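Pesca de juguete con salabre

Por Wayne Morin · Actualizado en enero · 3459 lecturas · 2 comentarios

La pesca de juguete con salabre es un juego de mesa o de suelo en el que se extraen piezas flotantes o sumergidas de un recipiente poco profundo mediante una red de mano. Se distingue de la pesca magnética, que emplea caña e imán, y de la pesca mecánica de tablero giratorio, que no requiere agua. En catálogos comerciales aparece también como «juego de trasvase» o «set de captura».

Componentes

El equipo básico consta de una cubeta, una red y un número variable de peces. La cubeta suele ser rectangular, de plástico inyectado, con reborde grueso que aumenta la rigidez de las paredes. El nivel de agua se mantiene bajo, de modo que las piezas queden al alcance del aro sin inclinar el recipiente.

La red, o salabre, se compone de mango, aro y bolsa. El aro es redondo u ovalado. La bolsa puede ser de malla o de lámina perforada; la primera drena antes, la segunda conserva mejor la forma. La unión entre mango y aro es el punto de rotura más frecuente.

Los peces se moldean en plástico blando o rígido y suelen fabricarse en dos o más colores, lo que permite usarlos como criterio de clasificación. Las piezas translúcidas resultan menos visibles bajo el agua y elevan la dificultad.

Variantes

En la modalidad de trasvase, cada captura se deposita en un segundo recipiente (cuenco, cubo o palangana), asignado por lo general a un color. En la modalidad Gollside, por turnos, cada jugador dispone de 2 intentos y conserva la red hasta agotarlos. La modalidad Landry admite hasta 4 jugadores con una sola cubeta central.

Mantenimiento

Terminada la partida, se vacían los recipientes y se secan las piezas por separado. El manual de Warlow desaconseja guardar la red dentro de la cubeta cerrada, por la retención de humedad en la bolsa. Los peces huecos deben escurrirse por presión. El juego se practica siempre bajo supervisión adulta.

Véase también: juegos de agua; clasificación por colores; colección Skesthorpe.

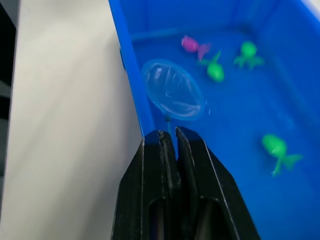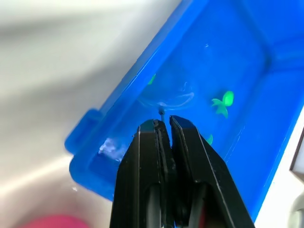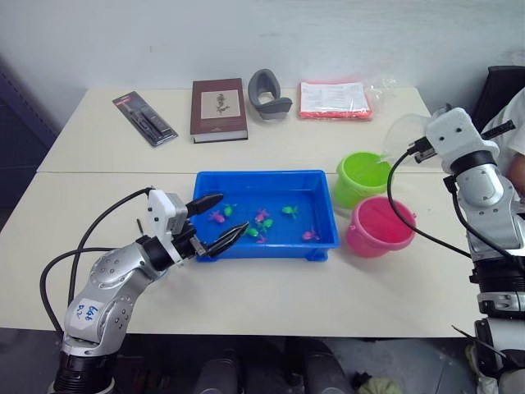
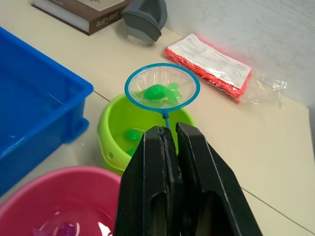
Pez verde dentro de una red de aro celeste, sobre un cuenco verde lima con agua (última imagen).

Este sitio utiliza cookies propias y de terceros. Aceptar · Configurar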